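Microfiber cloths leaving lint on everything after washing, what am I doing wrong?

Posted in Cleaning & Laundry
29 April 2023
241 views

Lucimara Marinho

Hello all, I have been reading this board for ages and finally made an account, so please be patient with me if this has been covered. I did search, but most of what came up was about bath towels.

Last August I threw out nearly all my old rags and switched to microfiber for the whole house. I have the thin waffle kind for windows, some flat ones for the kitchen counters, and a stack of the thick fluffy gray ones that I use for dusting and for drying the car. For the first few months I was so happy with them! They picked up everything, the bookcase stopped looking chalky an hour after I dusted it, and I told my sister and both my neighbors to go buy some.

Now they have turned on me. The fluffy ones come out of the wash feeling a bit stiff and sort of grabby on my hands, and when I wipe the dining table they leave little white specks behind. If I use one on the glass door it just smears. I wash them with the bath towels on warm, with ordinary liquid detergent and a capful of fabric softener, and then everything goes in the dryer on the regular cycle because our apartment has no good place for a line.

Is there a way to rescue them or should I cut my losses and make them floor rags? I hate to throw away a whole stack, and I would rather not buy more if I am only going to ruin those too. Also, does it matter which way you fold them when you dust? My mother-in-law swears it does.

Thank you in advance, and sorry for the long post.

8 people found this useful

zellen_porch

Oh, I feel for you, I did the very same thing when I first bought mine. The good news is that I think yours can be saved.

You have two separate problems and they feed each other. The first is the bath towels. Cotton sheds lint every time it goes through the wash, and microfiber is made to grab lint, so the cloths spend the whole cycle collecting fuzz off your towels and then hand it over to your dining table. Those are your white specks. The second is the softener. It coats the fibers, and a coated fiber slides over dust and smears on glass. Dryer sheets do the same, so if you use those, stop.

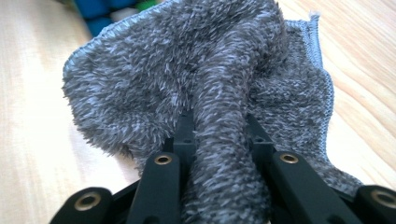

Deep pile takes the most patience of any of them, so do your fluffy ones as a load by themselves. Shake each one hard outdoors first, or over the tub if you have no balcony. Then grab a fold and pinch it up into a ridge like the one in my photo, which makes the tufts stand up and lets you see down into the creases where the lint likes to hide. Go over it with a soft brush, an old nail brush is fine, and get along the stitched edges too, because fuzz collects right where the pile meets the hem. I do this in front of the television and it is oddly pleasant.

After that, soak them in a bucket of warm water with a small squirt of plain detergent. Mine sit there while I make dinner. Swish them around, pour off the water, and then run them through the machine on warm with half the detergent you would normally use, no softener, and an extra rinse at the end. If the water still looks cloudy on the rinse, do another one. It can take two or three washes before the softener is really gone, so don't give up if the first round is disappointing.

For drying, use the lowest heat you have or no heat at all. High heat can damage the tips of the fibers, and I'm afraid that part does not wash out. If a cloth still feels scratchy after all of this, it has probably been cooked and you can let it retire to the baseboards and the bike. I hang mine over the shower rod overnight and they are ready by breakfast most of the time.

As for folding, your mother-in-law is right, but don't tell her I said so if it will cause trouble! Fold it in half and then in half again, and when one side gets dirty turn to a clean one. You get eight clean faces out of each cloth that way. I wouldn't use the fluffy ones on glass at all, even when they are clean. The waffle or flat ones do a much nicer job there.

Let us know how it goes. I'd love to hear if the specks clear up.

37 people found this useful

Asby

just wash them separate and dont use softener. boil them if they are really bad

2 people found this useful

vavby_lane

Please don't boil them. Microfiber is usually polyester with some nylon in it and boiling is a lot of heat for that. Check the label if it still has one, mine say warm wash only.

I agree with most of what zellen_porch wrote. The one thing I do differently is add half a cup of white vinegar to the soak (never together with bleach, please, not even a leftover splash of it). I have hard water here and the cloths were going stiff even though I had never used softener on them in my life, so it may be worth finding out whether yours is hard too. A mesh laundry bag helps as well. I keep one hanging on the inside of the pantry door and the used cloths go straight in there, and when it is full the whole bag goes into the machine, so they never get mixed up with the towels by accident. My husband can't get it wrong either, and he has tried.

For the car I would start with fresh ones. If there's any grit stuck down in that long pile you could scratch the paint, and I'd be nervous about one that has already been through a rough patch.

6 people found this useful

Lucimara Marinho

Thank you so much, all of you! I had no idea about the towels, I thought I was being thrifty by filling the machine. The first batch is soaking in the mop bucket right now and I have moved the softener to the top shelf. I'll ask our building manager about the water, and I'll come back and post once they've had their second wash.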